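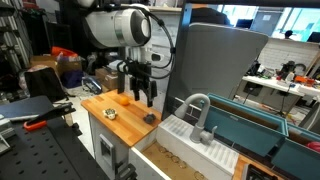

Equipment planning meeting, Fri 19 October. I'm typing these up myself again, so you get them in my words, and if I've mangled something please fix it in the shared copy. We started with the big one, which is whether we buy a second arm for the kitchen station or stretch the one we have through next year. I'm for buying (everybody knows this by now!) and I said so. The arm is still on the plain two-finger black gripper, and it's fine for things the size of the orange ball and the toy turtle we keep on the counter, but the task list for spring has mugs, lids and a dish towel on it and I don't want to find out in May that we should have ordered different fingers. There was some pushback on that, mostly about money, and we agreed to split it into two questions, arm and fingers, and vote on them separately.

Arm first. We have two quotes. Hallance came in lower but wants full payment up front, and their lead time is up to 6 months. Frandsen costs more, delivers sooner and includes a day of setup on site. Most of us leaned Frandsen. I was asked to go back to them and see if they'll drop the training package, which we've sat through once already and don't need again. Vote on the arm is put off until I have that number.

Fingers were easier. Soft fingertip sets from Fitine are $147 each and we're getting two, one to use and one to wreck. Approved, no objections, I'm placing the order Monday. 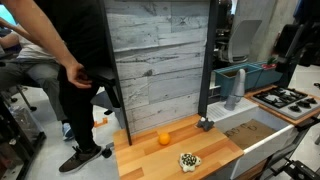 Then we got onto the budget for the station itself, and this took longer than the arm did, go figure. The Hamine grant covers "equipment" but the people who read our receipts don't think props and kitchen parts are equipment. So the arm and the fingers go on Hamine, and anything you could find in a toy store goes on the general supplies line. We have $239 left there until the new year. Please ask before you spend it, even on small stuff, and please hand me the receipt the same week (I'm still chasing one from the summer, you know who you are).

Somebody brought up a spares shelf, and I love this idea. Right now if a cable goes, we're down until a new one shows up in the mail. We'll price a basic kit with cables, clamps and a spare power supply and look at it next time. I'd like it to come in under what we lose in a bad week, but we never did settle how to figure that.

Short argument about where a second arm would even go. Two plans on the whiteboard, neither one to scale. Somebody needs to measure the floor before we talk about it again.

To do before next meeting:
Get revised Frandsen quote without training (me)
Order two Fitine sets (me)
Price the spares kit (hardware folks)
Measure the floor, with a tape measure this time (open, please grab it)
Ask Hallance if they'd take half on delivery (me, if there's time)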